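Gripper maintenance > Soft finger pads, wrist camera, gear play: how do you keep it in order?

zvalder
Hello all. I look after one gripper cell at our place in Nollesby. It is a tabletop cell, one arm, two soft fingers, a small fisheye camera at the wrist. The arm itself gives me no trouble. My question is about the hand.

After some weeks of work the fingers do not close the same way as before. I command the closed position, and the pads touch, but the squeeze is weaker, and the position value comes back with a small difference each time. I keep a log in a notebook. At the first 500 cycles after service there is nothing to remark. At 1000 cycles I start to see it. I have already done these things:

- cleaned the pads with a cloth and mild soap, let them dry overnight
- tightened the screws on the finger plate
- run the homing routine three times in a row with power off between

The homing helps for one morning and then it returns. I suspect either the gear or the linkage bar, but I do not want to open the hand without a reason, because the last time I opened it I needed a full afternoon to route the cables again. How do the others decide when to open?

Zoila Valderrama, Nollesby

pekka_mk
Do you have play when the power is off? Hold one finger at the tip and move it gently open and closed. If you feel a small click before the gear moves, the linkage pin is worn. If it moves soft, like rubber, it is only the pad.

zvalder
I tried it now. There is a very small click on the one side. The other side I am not sure, the pad is so soft that it hides everything.

drillbit_joe
It's the pads. It's always the pads. We run the same type of soft finger on a Flarkow hand and every single "my gripper is losing force" call we get is an old pad that has taken a set. They get a crease, the crease becomes a hinge, and then the finger folds there and doesn't push. Swap them and stop worrying about the gear.

pekka_mk
I don't agree with "always". She wrote that she feels a click. A pad does not click.

drillbit_joe
A loose screw clicks.

zvalder
The screws are tight, I put a paint mark on them and the marks have not moved. But Joe may still be right about the crease, so I looked at what the wrist camera gives me. The first is with the pad close and the gear below it, the second is over the table with a jug on its side.

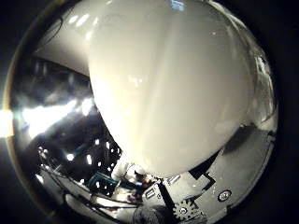
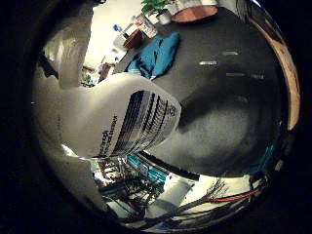

My plan for the evening is the following, please tell me if I have the wrong order. First I remove the pads, because this costs me ten minutes and no cables. Then I repeat the test at the bare finger, with my thumb directly on the metal. If the click is still there, I open the plate and look at the linkage pin. If the click is gone, I order new pads and I apologize to Joe.

drillbit_joe
Accepted in advance.

tomasz.r
The order is good. One addition: before you take anything apart, write down the home offset that is stored in the controller. I lost mine once after changing a gear, and the hand was closing past its limit and stalling the motor. It took me two days to understand that it was only a number.

And one question. What do you use as your test object? If it is a smooth plastic container, please be careful with the conclusions. Smooth plastic is slippery in a different way every time, depending on what was on your cloth. I use a wooden block of 100 g, and the same block with a weight screwed on it, 800 g in total. If it holds the heavy one for one minute in three different poses, the hand is in order for me.

zvalder
Thank you Tomasz, this is a fair remark. My squeeze test until now was with whatever container stood near, so my notebook is maybe not so scientific as I believed. I will make the blocks.

The offset I have written down, twice, on paper and in the file.

hermans_fan
Slightly different subject, but I would look at your cables at the same time. When you open a hand like this, all the wires at the wrist get pulled in one direction and stay like this. On my Hermans arm I had a position error which I blamed on the gear for a month, and it was the encoder plug sitting half a millimeter out. Push every plug with a fingernail before you buy parts.

pekka_mk
Good point. An encoder problem will usually jump, though. It does not drift slowly with the number of cycles.

hermans_fan
Mine did drift. It got worse as the arm moved more, then it was fine again after I had touched the wrist for some other reason. Exactly like "the homing helps for one morning".

pekka_mk
OK, then I take it back by half.

zvalder
Report from the evening. I write it in full, maybe it helps somebody with the same hand.

1. Power off, plug out of the wall, arm parked low so that the hand rests on a folded towel.

2. Pads off. They come off by rolling the lower edge upward with the thumbs. Do not use a screwdriver here, I damaged one last year this way. On the inside of the one pad there is a whitish line where it folds. The other pad has a weaker line in the same place.

3. Test at the bare finger. The click is still there on the one side, and now it is very clear. The other side has nothing.

4. All plugs pushed with a fingernail, as hermans_fan wrote. One of them went in a little. I cannot say if it matters.

5. Plate opened. The gear is good, I turned it by hand through the full travel and there is no tight place and no damaged tooth. The pin of the linkage bar has worn its hole to an oval. I can see it with a magnifying glass, and I can feel it without.

6. I have put in a new pin and a new bar from the spare set. A very thin film of grease on the pin, none on the gear. Offset entered again from the paper.

7. Old pads back on, because new ones I do not have yet.

So everybody was a little right, which is annoying, because I changed two things in the same evening and now I do not know the share of each.

drillbit_joe
Three things if you count the plug. And you'll still want the pads. With that line on the inside they'll go.

zvalder
They are ordered, from Navberg. I am told January.

tomasz.r
I would not grease that pin. Soft fingers and grease are bad neighbors, it creeps up the bar and in some weeks you have it on the pad. I run mine dry and I change the pin by schedule.

pekka_mk
And I would not run it dry, that is how the hole becomes oval. A thin film and wipe the outside. We have done this for years with no grease on the pads.

tomasz.r
What pads do you have?

pekka_mk
Silicone, the white ones.

tomasz.r
Mine are a softer material and they swell from it. So it depends on the pad. Zoila, ask your supplier which one you get before you decide.

zvalder
I will ask. In the meantime I wipe every evening and I look at the lower edge of the pads.

After the repair the position value is steady over the first 500 cycles, but this it was also the last time, so I do not celebrate. At 1000 I will write again, with the blocks of Tomasz and not with a container.

Also I have made a small service card which hangs at the cell. Every evening: wipe pads, wipe camera cover, look at the wrist cables. Every 500 cycles: thumb test with power off, both fingers, pads on. Every 1000 cycles: thumb test with pads off, block test, check of the paint marks, write the offset in the notebook even if it did not change.

drillbit_joe
Add "look inside the pad" to the 1000. You've got them off anyway.

zvalder
Added, with pencil.

Comments (4)

mirek77
I have the same oval hole on a different hand. Can one press in a small bushing instead of a new bar?

pekka_mk
You can if the bar is thick enough. Mine was not and it cracked at the second try.

lab_anna
Which magnifying glass do you use? My eyes are no longer good for pins of this size.

zvalder
A cheap one with a lamp, ten times. The lamp is more important than the number.

Related threads
Fisheye wrist camera: calibrate again after each service or not?
Where to store the home offset on older controllers
Cable routing through the wrist, please show your solution
Flarkow hand stalls when closing on nothing
Silicone pads or the softer type for plastic containers
Block test for small grippers: which weights?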